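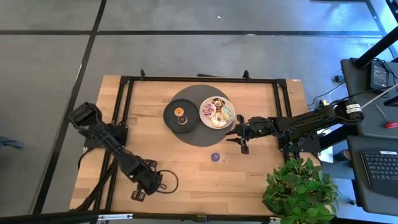 A reader of our May review objected that we had judged table mats by how they looked on the first morning, and that a mat in a shared break room should be judged after it has been wiped several hundred times. The objection was a fair one. The present review replaces the earlier one and covers the same product, the Trimau round mat in gray, over a much longer period of use.

Trimau Round Table Mat, Large
Product review, Facilities and Dining Supplies
Prices checked Dec 31, 2020

Background

The Trimau mat is sold by Zasico for use in staff dining rooms, waiting areas and small cafes. It is a woven vinyl mat with a pressed edge and no backing. We purchased our mats through the ordinary catalog at the listed price. Neither company was told that a review was planned, and neither saw the text before it was published.

The mats were placed in two settings. One group went to the staff dining room at our Cifuentes building, where they stay on the tables all day. The other went to a meeting floor, where they are put out for a morning coffee service and collected afterward. The dining room gave us wear. The meeting floor gave us handling, which turned out to matter more for the shape of the mat.

Size and fit

The large mat holds a full dinner plate with room at the side for a small tray or a cup. On a narrow table two large mats facing each other will nearly touch, and buyers with narrow tables should order the medium. The maker's size chart gives the diameter of the weave without the pressed edge, so the finished mat is slightly larger than the chart suggests. We measured this twice and have written to Zasico asking for a correction.

Each large mat weighs 275 grams on our scale. That is heavier than most mats in the same price range, and the weight is useful. The mat stays where it is set when a plate is lifted away, and it does not ride up on the hand when the table is being wiped around it. On a sealed wood top it will slide if pushed firmly. On an unsealed or oiled top it hardly moves.

Cleaning

The instructions call for a damp cloth and mild soap. Staff in the dining room followed them for the first weeks and then began using the general surface spray kept at the sink, as staff will in any building. We allowed this to continue. After about 700 wipes the color had held well, with a faint lightening near the center of the mats on the busiest tables.

Crumbs and sugar are the weak point. The weave is fine enough to stop large crumbs but dry icing and powdered sugar settle between the strands, and a cloth tends to press them in further. A soft brush used before the cloth removed nearly all of it. Coffee and tea came off without a mark when wiped the same day. Turmeric left a yellow ring that remains.

The mats are not approved for the dishwasher. One went through by mistake on the meeting floor. Its edge came out wavy and has not recovered.

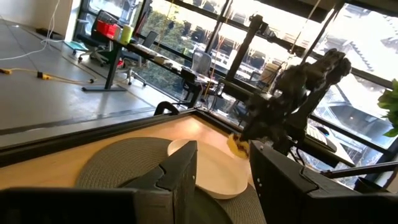

The dining room supervisor at Cifuentes reported that guests had stopped asking for coasters once the mats were out, and that scratches on the tabletops were fewer than under the old cork mats. The supervisor's main complaint concerned the underside, where moisture can collect if a mat is laid back down before the table has dried. We saw the same thing on the meeting floor. The practice there is now to stand the mats on edge in a rack for a few minutes after cleaning.

Heat

Trimau describes the mat as suitable for warm plates. We would read that wording narrowly. Plates from a warming cabinet caused no damage. A soup kettle set directly on one mat left a shiny patch that can be felt with a fingertip. Buyers who serve from hot pans at the table should use a trivet as well, or choose a different product.

Storage and curling

The reader's letter also raised the matter of curling. Mats kept flat have stayed flat. Mats that were rolled for transport between floors took on a bend that lasted several days, and those rolled most often no longer lie fully level at the rim. A flat carrying sleeve is offered as an extra. We consider it a necessary purchase for any site that moves its mats, and we believe it should be included in the price of the larger packs.

Comparison

We compared the Trimau with the Zostemix felt mat over the same period. The Zostemix is quieter under a plate and more pleasant to the hand. It also stains readily, dries slowly, and had begun to pill by the end of the trial. For home use some buyers will prefer it. For a shared room we do not recommend it.

Rating

Fit and stability: 3 out of 3
Ease of cleaning: 2 out of 3
Resistance to heat: 2 out of 3
Storage: 2 out of 3

The Trimau large mat is approved for purchase by dining rooms and meeting floors, on the condition that the carrying sleeve is ordered wherever mats are collected daily. Sites that serve a large amount of baked goods with sugar toppings should add a soft brush to the same order. The medium mat is approved on the same terms. The small mat was not tested.

Mats bought under the earlier approval may remain in service until they no longer lie flat.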